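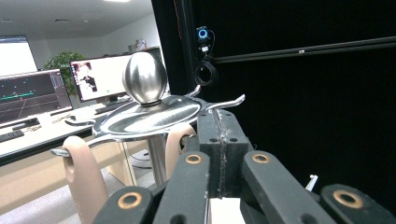 Black curtain on the right, office on the left.

Zendberg Golf Club - opening-up safety check, April, with my comments

I do this on foot before the first tee time, with a flask and the old clipboard. Marks are OK, WATCH or FIX. Anything marked FIX stays shut or parked until it's been sorted, even if the Omoregie Cup lot are already queuing at the desk.

CAR PARK AND PATH TO THE FIRST TEE

Surface, potholes - WATCH
The dip by the recycling bins has opened up again. A trolley wheel would drop straight into it. I've put a cone there but cones wander off in this place, so please put it back if you find it on the practice green.

Steps and handrail - OK
Rail is solid, gave it a good shove. The moss has been scraped off the bottom step and what a difference that makes!

Path lighting - OK
Came on at dusk and went off again by itself. The timer was still on winter hours, so I've moved it.

BUGGIES (all the Turik ones)

Brakes, on the flat and on the slope - FIX on one
Number 3046 pulls to the left and the pedal goes down much further than I'd like. I took it down the slope behind the shed at walking pace and it took its time stopping. Key is in the office drawer with a red tag on. Please don't take the tag off because someone with a bad knee is asking nicely. The rest pulled up straight.

Reverse beeper - OK
Yes, it's annoying. It stays on.

Tyres - WATCH
A couple are getting bald on the inside edge. They'll do for dry weather but I wouldn't send them down to the 9th after rain.

Charging leads and plugs - OK
No split casings this time, and the leads were hung up properly too, which pleased me more than it should. The socket nearest the door feels loose when you pull the plug out, so I've taped over it and asked for the electrician.

Bag straps - OK
Swapped two buckles. Spares are in the biscuit tin with the tees in it, the other tin is biscuits.

DRIVING RANGE

Bay dividers - OK
All upright and bolted down. Somebody has been leaning a bag on the end one and it has picked up a bit of a lean of its own, though the bolts are tight.

Side netting - FIX
There's a hole at head height in the left-hand net, on the side where the footpath runs. A shanked ball would go clean through. Bay 2 is closed until it's patched, and I'd like the bay next to it kept for irons only. I know this is the third spring running I've moaned about this net. The Imen people quoted for a new panel last time and we patched it with cable ties instead - I think we should ring them back.

Mats - WATCH
Edges are curling in the end bays. I turned the worst one round so the curl is at the front, away from people's heels. That's a stopgap, mind.

Ball collector and safety cage - OK
Cage door shuts and the latch holds. Same rule as always: if the collector is out, the range is closed, and the red flag goes up before the engine starts. I watched this done properly and then I watched it done with the flag still in the shed, so consider this your nudge.

ON THE COURSE

Bell on the blind hole (the 10th) - OK
Rings nice and loud. The rope was frayed and I've replaced it with a bit of washing line, very smart, bright blue. Visitors don't always know to ring it when they've cleared the green, so the starter should tell every group. It's on the scorecard, but have you ever seen anyone read the back of a scorecard?

Footbridge by the pond - WATCH
Boards are sound, I jumped on all of them (nicely). The wire mesh on top has lifted at the far end and will catch a toe or a trolley. Needs a few staples and a hammer. If I get a dry afternoon I'll do it myself.

Pond edge and lifebuoy - OK
Lifebuoy is on its post with the rope coiled. The bank is soft just past the reeds, where everyone goes fishing for lost balls. A sign wouldn't hurt.

Bunker rakes - OK
All lying flat. One had lost its head and is now firewood.

Trees - WATCH
The big willow has a hanging branch over the edge of the fairway. It isn't over the path, but it's heavy and I don't like it. Tree surgeon has been rung. I've roped off underneath and treated it as ground under repair, so people get a free drop and have no excuse for going in there.

Lightning shelter and hooter - OK
Hooter tested, sorry to the neighbours. Shelter door was jammed with leaves and now opens properly.

CLUBHOUSE

First aid box - FIX (fixed)
Out of plasters, as ever. People use them for blisters and never say. I've topped it up and added eyewash, which was past its date.

Defibrillator - OK
Green light showing, pads in date, cabinet opens without a fight.

Fire exits - OK on the second look
The side door had a stack of chairs in front of it when I came in. Moved them to the back room. They need to go to the back room after every function, please, whoever's locking up.

Kitchen extinguisher and blanket - OK
Both on the wall and the pin's in.

STILL TO DO BEFORE THE CUP

Brakes on 3046, left-hand net at the range, mesh on the footbridge, hole by the bins. The willow depends on when the tree surgeon can get here. I'll walk round again the evening before, and if you spot something in the meantime, write it in the book by the till with the place and the time. "Thing near the green is broken" had me wandering about for most of a morning.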